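The box on the table, and whether it does anything

August 18, 2019
Posted by Degefa

I have been told for years that what my working day needs is compartments. Everyone who sells storage believes this, and so do a surprising number of people who don't. You put a box with divisions in it on the table, the small stuff goes into the divisions, and from then on you know where your things are. I've never quite believed it. I had a drawer insert once in the old place in Wudham, and all it did was sort my dead batteries from my live ones for a week, after which they mixed again.

So when a wooden one turned up on the shared table I took an interest, mostly of the wrong kind. It is one of those made of thin panels slotted into each other, open on top, high at the back and low at the front so that you can get your fingers in. The shape is sensible, I'll give it that. It takes up a good piece of table, though, and the table was not large to begin with.
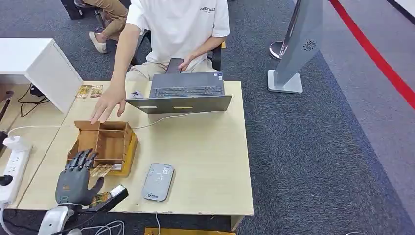 Last changed in December: one paragraph on cables added, two spelling mistakes put right.

My first complaint is that a box like this attracts things. Before it came, a card lay on the table and you either used it or threw it away. Now it lies half in a compartment, where it looks as if it has been filed. Gold and black playing-card sorts of things, little white cards, whatever comes out of a pocket. Half in is the worst state for an object to be in, I think. It isn't put away and it isn't out either, and because it looks more or less dealt with you stop seeing it.

The second complaint is about size. Compartments are cut for an imaginary person with imaginary belongings, a person who owns paper clips, rubbers and a great many stamps. What people really have on a table in 2019 is a laptop, a phone, a charger and some flat grey gadget with a label on it. None of those fit in a compartment. The phone might, on end, but it's in somebody's hand all day anyway. The laptop certainly doesn't. The big things stay where they were and the box looks after the things that weren't in the way.

I went and looked at what the shops say. Griswood has 359 products under "desk storage" and I read far more of the blurbs than was good for me. Nearly all of them promise you a clear surface, and nearly all of them are objects you put on the surface. The Tolley range is the one people keep recommending to me, and it has more than 2000 reviews, most of them written, as far as I can tell, on the day the parcel arrived. I'd like to read the ones from a year later. Where is the box then? My guess is on top of a cupboard, holding a tape measure and some foreign coins.

Cables are the part no box has an answer to. Our table has the usual white lead setting off from the laptop towards the power strip at the far left, and the box stands in the way, so the lead has to go round it. Sometimes it goes in front and sometimes behind, depending on who last moved what. You can buy a box with a notch at the back for this. I have used one of those. The plug doesn't go through the notch, so you unplug the thing to thread it, and then you want to move the laptop and you have to do it all over again. I gave up inside two days and let the lead lie where it liked, and it came to no harm.

What would help is a shorter lead, or sitting at the other end of the table. Neither costs anything, so there isn't a page about them at Griswood.
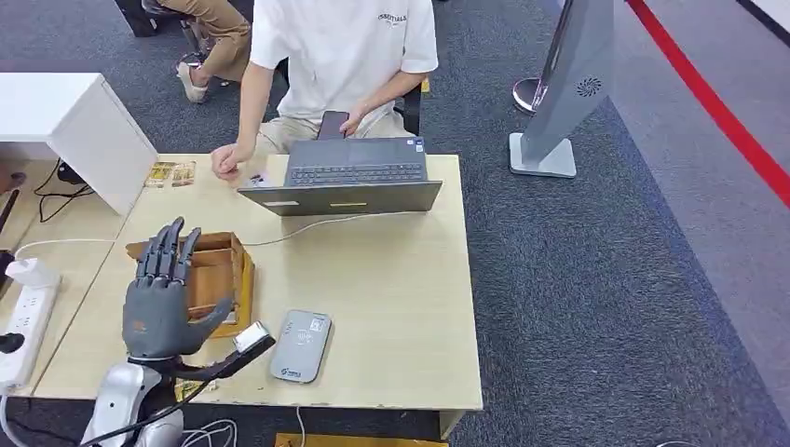

Someone commenting on an earlier version of this thought I was being unfair to the box, and said the trick was never to use it for your own things at all: give it to whatever gets passed around, the cards and the small bits people borrow, and leave your own stuff in your bag. They had worked that way for three years and hadn't lost a single key.

Well, maybe. I can see that for a table several people use it makes more sense than for one of your own. If I want the thing everyone wants, I look in the box first, and if it isn't there I ask. I'm less sure about the three years. People say three years when they mean they can't remember it going wrong, and I do the same about my bike lock. But I have tried it since, and I'm prepared to say it's less silly than labelling each compartment, which was the other suggestion. Labels need somebody to obey them. We had a labelled tray for pens in my last job and I used to find a spoon in it.

There is one more thing I hold against tabletop storage, and it's that it keeps everybody looking at the tabletop. The surface gets photographed, wiped, rearranged and written about. Meanwhile whatever didn't have a compartment goes down, beside the chair or under it, and stays there, since you can't see it from where you sit. You only meet it when you roll back and a castor stops dead against something.
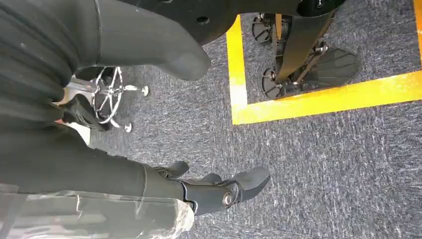 I'm as guilty as anyone. My bag lives on the floor, and my coat does too from about October on, and I've run over the strap of the one and the sleeve of the other. I looked for a floor version of the box, expecting not to find one, and of course Tolley do a basket. It has a lid. So now you'd have a thing on the floor with a lid to lift before you could drop your coat on it, and I know exactly where the coat would end up, on the lid.

A hook on the wall would do more. I've asked for one. The wall is the wrong kind of wall, apparently, and needs a special fixing, and I have heard nothing further.

Where I've got to with the wooden box, for those who have asked: it can stay. I don't dislike it to look at, and the low front is better than I expected when you're feeling for something without taking your eyes off a screen. I would turn it the long way along the table's left side, so the lead has a straight run, and I'd empty it on Fridays and see how much of what comes out anybody wants back. I suspect not much. If I'm wrong I will write it up, though I'd sooner have the hook.

Recent posts
Drawer dividers, two weeks on
Do you need a second kettle in a small office?
The bus shelter at Wudham, again
Boxes for boxes: a morning at Griswood
Why I stopped folding carrier bags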